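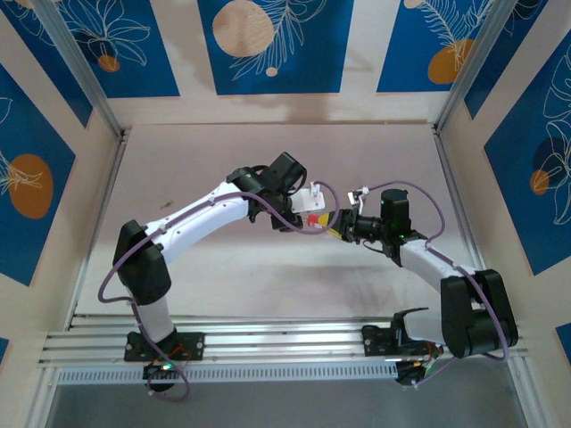 Figure 1. The two arms partway through the handover task, with the red and yellow cylinder between them.

So my half of the project was the teaching side, meaning I spent most of July driving these two arms by remote control while my lab partner fought with the training code. We called the setup Gillau (don't ask, it was on the whiteboard when we moved in) and the task sounded dead easy on paper: one arm picks up a little cylinder, brings it to the middle and gives it to the other one.

It is not dead easy! When you hand something to a friend you feel them take the weight and you let go. Through the controllers I felt nothing at all, so I was going purely by eye, and my first 4 sessions were mostly me dropping the thing and saying sorry to the bench. What finally helped was slowing right down near the middle and keeping one gripper completely still while the other came in to meet it. Once I'd stopped moving both hands at once, my demos got a lot smoother and the replays stopped looking like a slap fight.

We'd planned on 1000 demonstrations, which was wildly optimistic for 2 people with other subjects to pass. We ended up keeping 100 clean ones. I threw out anything where I'd hovered for ages deciding what to do, because the first policy we trained copied my dithering perfectly — it would get to the middle and just sit there having a think. Bit embarrassing to see your own bad habits played back at you.

I also tried teaching by hand, pushing the arms through the motion with the motors slack. It felt much more natural for a single arm, but with two I kept running out of hands and leaning into the camera's view, so I went back to the controllers.

If I had another term I'd start the cylinder at odd angles from day one. Nearly all my demos have it lying the same way, and the policy gets properly lost when it isn't. I'd also book the Thursday slot earlier in the day, as my driving after 4 pm was rubbish.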